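Tuning a Hand-Held Gripper for Cloth: Workshop Notes

Workshop Tips > Home Builds
4 min read
16th June, by Heriberto Aguirre

These notes cover setup and handling for a two-jaw hand-held gripper used on clothing and bed linen.

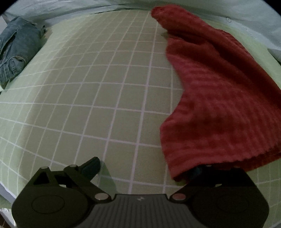
Cloth fails differently from rigid parts. A block either sits between the pads or it does not. A shirt can be held by one thread, by one layer of two, or by a fold that opens as soon as the load comes on. Most of the adjustments below address the second and third cases.

Work surface

Use a bed or a padded table. A hard bench stops the fingertips dead and sends the shock into the linkage pins. A mattress gives a little, and the pads can press down into the cloth before they close. Cover it with a checked or gridded sheet. The lines curve where the surface bulges, so it is easy to judge how hard the tool is being pushed in. Pull the sheet tight and tuck it under on all sides before starting. A slack sheet gets picked up along with the garment.

Choose a sheet that contrasts with the garments. Red on pale green is easy to pick out. Gray on gray is not, and the wrist camera on our build loses the hem almost at once under a ceiling lamp.

Fingertip pads

Bevel the ends. A square-ended pad pushes cloth ahead of it and builds a ridge. A bevel slides under a loose edge with the tool tilted slightly back. Sand the bevel with 400 grit, wet, and wipe it down with alcohol. Skip polishing. A polished pad lets go of smooth cotton.

Check that the pads meet along their full width. Close the jaws on a strip of printer paper and pull. If the paper pivots, one pad is high on one side. Shim under the low side with one layer of masking tape and test again.

Linkage

Saturnino Bermúdez drew the linkage for our Rornov build, and he specified a larger pivot at the inner end of each link than at the fingertip joints. Keep to that if you copy the layout. The inner pivot carries most of the load when the jaws close on a thick fold. Ream the holes by hand. A drill run through printed plastic leaves them oval.

Side play at the fingertip should stay under 2 mm. Past that, the pads cross on thin material and pinch it in a scissor action. Replace the pin first, then the link.

Keep loose threads out of the joints. Gauzy and frayed fabrics shed into the gaps between the links. Pick the fibers out with tweezers at the end of each session and do not oil the pins until they are clear.

Grip order

1. Approach an edge or a corner. The middle of a flat panel gives the pads nothing to close on.
2. Touch down with the jaws open wider than the fold.
3. Press until the cloth stops sliding, then close.
4. Lift slowly to hand height and hold for 3 seconds before moving across.

Crinkled weaves are forgiving and can be taken almost anywhere. Denim needs a seam or a waistband, and a wider opening. If two garments overlap, take the top one by the end farthest from the other.

Records

Write down the garment, the pad set and the result for each attempt. A plain text file is enough. Our log from the Rivas shop stands at 997 entries, and the useful column is the one for which layer was caught. Heriberto's column for lighting was dropped in November after it stayed the same for weeks.

Storage

Leave the jaws open on the shelf. Pads stored closed take a set, and the paper test will fail the next morning. Hang the tool by the handle, pads down, with a cotton bag over the linkage. Replace the bag when it starts to shed.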